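TX214 Textile Materials and Care
Handout 6: Thermal insulation in bedding and household fabrics
Module tutor: Parvathi Rao

Read before the seminar. Sections 1 to 4 are examinable. Section 7 supports the practical and should be brought to the laboratory.

1. Scope

Handout 5 dealt with fibre structure and moisture regain. The present handout deals with how an assembly of fibres resists the flow of heat, how that resistance is expressed, and how it changes in use. Upholstery is left to Handout 8. Electric blankets are outside the module.

2. Mechanisms of heat loss

Heat leaves a person in bed by conduction, convection, radiation and evaporation. In a covered bed, conduction through the mattress is small if the mattress is of foam or pocketed springs with a proper comfort layer. Most of the loss is upward through the covers and sideways through gaps at the shoulders.

Still air has a thermal conductivity of 0.026 W/mK at room temperature. Most textile fibres are well above this: polyester is commonly given as 0.14 and cotton is higher again. A fabric therefore insulates mainly by the air it holds. The fibre acts as a scaffold which divides the air into spaces too small for convection currents to form.

Two consequences follow. First, the thickness of the fabric under its working load matters more than its mass. Second, at very low density the air begins to move and radiation passes more easily between the fibres, so there is a lower limit below which taking fibre out makes the assembly worse.

3. Units

Thermal resistance R is expressed in square metres kelvin per watt (m2K/W). For a uniform layer:

R = d / k

where d is thickness in metres and k is the effective conductivity of the layer in W/mK.

The tog is a convenience unit used in the British bedding trade. One tog equals 0.1 m2K/W. Students coming from the clothing module will have met the clo, which equals 0.155 m2K/W, so that one clo is 1.55 tog. Do not mix the two in a calculation. Marks were lost for this in the January paper.

Worked case. A fleece is 4 mm thick under test pressure and has an effective conductivity of 0.040 W/mK.

R = 0.004 / 0.040 = 0.10 m2K/W = 1.0 tog

If a second identical layer is laid on top with no air gap, the resistances add, giving 2.0 tog. In practice a thin air gap forms between the layers and the measured figure is slightly higher. The gain is lost when the upper layer is heavy enough to close the gap.

4. Common constructions

4.1 Fleece. A weft-knitted fabric, usually polyester, brushed on one or both faces and sheared to an even height. The brushing lifts fibre ends out of the loops and creates the pile. Mass per unit area is normally quoted in g/m2, and 200 is a typical middle weight. Fleece takes up very little water in the fibre itself, but a good deal may be held between the fibres after rinsing. Its resistance to wind is poor, a point of no importance indoors.

4.2 Filled comforters and duvets. Two outer fabrics with a filling between them. Stitching keeps the filling in place. Where the stitching passes through both outer fabrics the thickness falls nearly to zero along the line, and each line is a cold path. Box construction, in which inner walls join the outer fabrics, avoids this at greater cost. A printed design on the outer fabric has no measurable effect on resistance, though heavy pigment prints reduce air permeability and stiffen the handle.

4.3 Woven blankets. Wool or acrylic, raised on both faces. The resistance for a given mass is lower than that of a filled product. Drape is better, and the closer fit reduces gaps at the shoulders.

4.4 Cellular blankets. Open leno or honeycomb weaves. These perform poorly alone. Covered with a closely woven sheet they perform well, the cover closing the cells and keeping the air still.

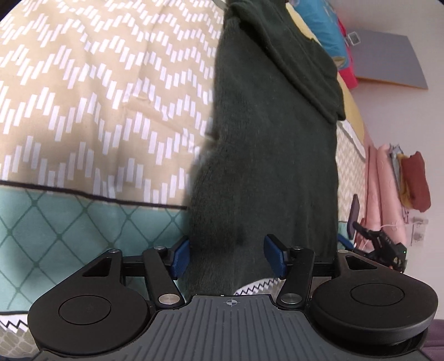 Fig. 6.1. Green fleece on a bed with a patterned comforter (sections 4.1 and 4.2).

5. Layering

The order of layers has no effect on total resistance in the simple model, as the terms of a sum may be taken in any order. It does have an effect in use. A drapeable layer next to the sleeper follows the body and closes the larger air spaces. A stiff layer in the same position bridges between shoulder and hip and leaves a channel through which warm air escapes whenever the sleeper turns.

The load of the upper layers must also be considered. Low-density fillings compress readily. A down filling under a heavy wool blanket may lose a large part of its thickness, and the combination can then be poorer than the filling with a light cover. Record the thickness of each layer both alone and in the stack.

Moisture is the other limit. Water vapour from the skin passes outward until it meets a layer cold enough for condensation. In a heated bedroom this seldom happens. In an unheated room it may occur in the outer part of the filling, where it raises the effective conductivity. Airing the bed in the morning, with the covers turned back, allows this water to leave.

6. Changes with laundering

Three changes are usually seen.

Pile collapse. Brushed fibres mat together under heat and mechanical action. The thickness falls most in the first few washes and then levels off. Tumble drying on a high setting speeds the change in polyester, which softens well below its melting point.

Filling migration. Short fibres work towards the seams and leave thin areas in the middle of each pocket. Bonded waddings resist this - hollow siliconised fibre, being slippery, does not.

Shrinkage. Chiefly a matter for cotton outer fabrics. If the outer shrinks and the filling does not, the thickness may rise slightly, and so may the measured resistance. This should not be reported as an improvement without comment.

Shedding of fibre fragments is covered in Handout 9. The test method there requires a separate filter and must not be combined with the practical below.

7. Practical 6: thickness and resistance of bedding fabrics

Work in pairs. Each pair receives four coded specimens: Barkero (fleece), Bollska (quilted polyester), Kohlhase (raised wool) and Hesari (cellular cotton). The codes are used in all tables and carry no meaning outside the laboratory.

7.1 Condition the specimens overnight in the standard atmosphere, 20 degrees C and 65 per cent relative humidity.

7.2 Weigh each specimen and calculate its mass per unit area. Specimens for weighing are cut with the circular cutter. Check the blade guard before use.

7.3 Measure the thickness at five places, avoiding stitch lines. Allow the presser foot to rest for 30 seconds before reading. For the quilted specimen take two further readings on a stitch line and report them separately.

7.4 Place the specimen on the guarded hot plate and wait for a steady reading. This takes longer for thick specimens. Do not lift the hood during this period.

7.5 Subtract the bare plate resistance from the measured total. Give R in m2K/W to three decimal places and in tog to one.

7.6 Calculate resistance per unit mass. Last year's reference specimens are set out below for comparison. They came from a different batch and exact agreement is not expected.

Code / mass (g/m2) / resistance (tog)
Barkero / 200 / 1.0
Bollska / 351 / 4.4
Kohlhase / 885 / 2.3
Hesari / 82 / 0.4

8. Seminar questions

Why does the wool specimen rank lowest when resistance is divided by mass, and is this a fair basis for comparison?

A duvet is labelled 10.5 tog. Find its resistance in m2K/W and the heat flow per square metre for a temperature difference of 15 K, ignoring surface resistances.

A manufacturer proposes to halve the spacing of the stitch lines in a quilted cover to prevent filling migration. Discuss the effect on resistance, referring to your own readings from 7.3.

Written reports are limited to four sides, including tables. Hand in the raw readings with the report - a typed copy is not accepted in their place.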